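4.2 Seating, food and the length of stay

The second set of observations concerns how guests moved through the room during the reception that came before the award. The Rultosville Interfaith Assembly has held its spring benefit in the same hall since the Drosstead building was sold, and for most of that time it was a seated dinner with assigned tables. In the year we studied, the planners replaced the dinner with a standing reception and kept chairs only for the program itself. We wanted to know whether guests from different congregations spoke to one another more under the new format, and whether the change affected giving.

Attendance at the door was 200, which matched the number of tickets sold once the late cancellations were removed. Guests came from congregations of very different sizes. The largest, the Mykhailiuk Street parish, has almost 3000 members on its rolls but sent only two tables' worth of people in the dinner years, and its members told us that they had tended to sit together. Smaller groups had often been placed at mixed tables by the planners. Several guests from these groups said that they had liked this, and that they missed it.

We asked each guest who returned a card to name the people outside their own congregation with whom they had talked for more than a minute or two. Guests who arrived before the program began named more people than those who came later. This is hardly surprising, but the gap was wider than we expected. Late guests went straight to the chairs and stayed there. The standing period was short, and the food stations drew lines that used up much of it. A line also makes for conversation, however, and a good share of the new contacts reported on the cards were with the person directly ahead or behind.

Older guests had more trouble with the format. Some left before the award was given, and those who stayed often mentioned their feet or their backs. The planners had set out high tables, each with a cloth, for plates and glasses. These were used mostly as places to lean. Guests who found a spot at one tended to keep it, so that by the second half hour each had its own fixed group, much like the old seated tables but smaller.

Giving was recorded by Grikex, the payment service the Assembly uses for pledges and for the silent auction. Auction bids came to $2919, and pledges made from the floor were counted separately (Section 4.3). Bidding sheets were placed along the far wall, and guests had to cross the room to reach them. We treat this as part of the format, as it was not possible to separate the two.
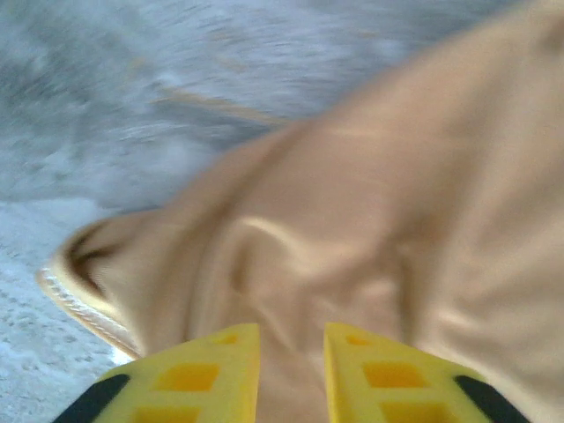 Figure 2. Cloth with a stitched or corded edge.

Wiroj Ongart, commenting on a draft of this section, objected that the cards measured the wrong thing. A name on a card shows that two people spoke, he wrote, but the Assembly's purpose is to have people who will call each other in a bad month, and the old dinners produced a few of those every year. He asked that we go back to the guests in the fall.

We agree in part. A follow-up card was mailed in October and the replies are reported in Section 5. The seated years left no comparable record, and for those we depend on what members remember.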